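How to plan a robot arm's job with the people who do it now

June 6, 2021
By Liis Lill

When Priker decided to automate part of its assembly work at Braltby, I got to help plan the handover, and I loved it! You learn so much about a job once you have to explain it to a machine. If your workshop is heading the same way, start with these steps.

Step 1. Sit with the people on the bench. Spend at least 2 shifts watching and asking. Tahsin Miah had been building the same units by hand for years, and he could feel a badly seated part before he saw it. Write that sort of thing down in his words, not yours.

Step 2. Split the job into small moves. Pick up, turn, line up, press, let go. We ended up with 61 moves for one unit (I had guessed 20, which made Tahsin laugh).

Step 3. Build it on screen first. Lay out the table, the arm, the board and the loose parts, then run the moves slowly. Invite the whole team to watch and let them stop it whenever they like.
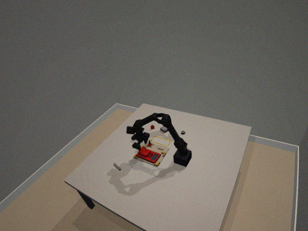 Step 4. Mark who does what. Go back through your list and put a name or "arm" beside every move. Awkward, fiddly moves can stay with a person for now, and that's fine.

Step 5. Agree the new jobs before anything gets bolted down. At Braltby, 3 people moved from assembly to setting up and checking, with paid training time. Put the new duties and the pay in writing.

Step 6. Run a trial batch. Ours was 500 units, with a sheet by the bench for moans and bright ideas. Read it out at the end of each shift and change the moves together. We're booked in to go over the whole list again in November.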